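Wamex Short Courses
Setting Up a Small Space: Handout 4, Styling a Desk or Side Table
Tutor: Anju Dhillon
Class assistant: Tarun Bansal

Read this before the practical. Bring it with you, along with a pencil and a tape measure. The color handout from last session (Handout 3) is still needed for exercise 2.

1. What we mean by styling

For this course, styling a table means choosing a few objects and deciding where each one goes. It does not include buying furniture, painting, or lighting. Those come later, in the Troltthorpe unit.

A desk has to be worked at. Whatever goes on it should leave the near part of the top clear. As a starting rule, keep the objects in the back third and leave the rest alone. You can break the rule once you have tried it.

2. The kit

The practice kit is kept on the shelf marked Negi. It holds:

A framed print with a black frame. The drawing is a single black leaf or feather on white, with the words LOVE OF NATURE under it.
A flat teal box with a lid.
A flowering plant in a white pot.
A small green plant in a white pot.

Sign the kit out on the sheet and sign it back in. The course code for the sheet is 561. Plants go back on the windowsill side of the shelf.

3. Order of work

Clear the table and wipe it. Let it dry.

Put down the largest flat object first. In our kit that is usually the box. Line it up with the back edge of the table or set it at a slight angle, but decide which. A box that is nearly straight looks like a mistake.

Add the plants. Two small pots look better near each other than at opposite ends. Leave a gap you could fit two fingers into. If one plant is taller, try it on either side before you settle.

Place the print last. Lay it flat on the table first, check which way up the lettering is, and then stand it. Handle it by the frame and keep your fingers off the front. Stand it where the pots do not cover the words.

Go and sit in the chair. Most people arrange a table while standing and then find that the print is too low, or that a pot hides part of it, once they sit down. Move things from the seated position where you can reach.

4. The background

The wall behind a table is part of the arrangement. A brick wall already has a lot of pattern and color in it, so the objects in front can be plain. White pots show up well against red or brown brick. A black frame does too — the white of the print does most of the work there. Dark green or teal is quieter and sits back against a gray top.

Against a plain white wall the same white pots will look weaker. If that is what you have at home, use colored pots or put something darker behind them.

A black chair counts as well. Push it in or pull it out before you judge the result, and hang coats somewhere else if you can.

5. Spacing

Measure the distance from the box to the nearest pot, and from the last pot to the frame. Write both down. Equal gaps tend to look stiff on a long table. Try one wide gap and one narrow one and compare.

For the Mitside worksheet, work in centimeters. Set the frame 25 from the nearest pot, then 50, and note which you prefer. If the table is too short for 50, put the frame at the end and write down what you got.

6. Exercises

Exercise 1. Arrange the four objects using the order in section 3. Sketch the result from above. Boxes and circles are enough.

Exercise 2. Look at the colors on the table and on the wall. List them from strongest to weakest, using the terms in Handout 3.

Exercise 3. Take one object away. Write two or three sentences on whether the table is better or worse without it. Do this for the print and then for the box.

Exercise 4. Swap places with a partner and rearrange their table without talking. Discuss it afterward.

Hand the worksheet to Tarun by 6th November. Late sheets can go in the tray but will be marked with the next group's.

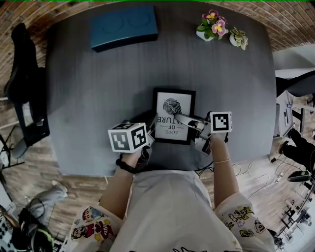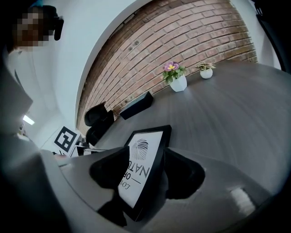
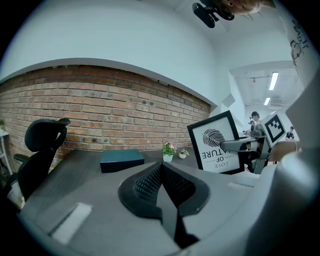
Figures 1 to 3. The gray table and brick wall, with the framed print lying flat in Figure 1 and upright in Figure 3.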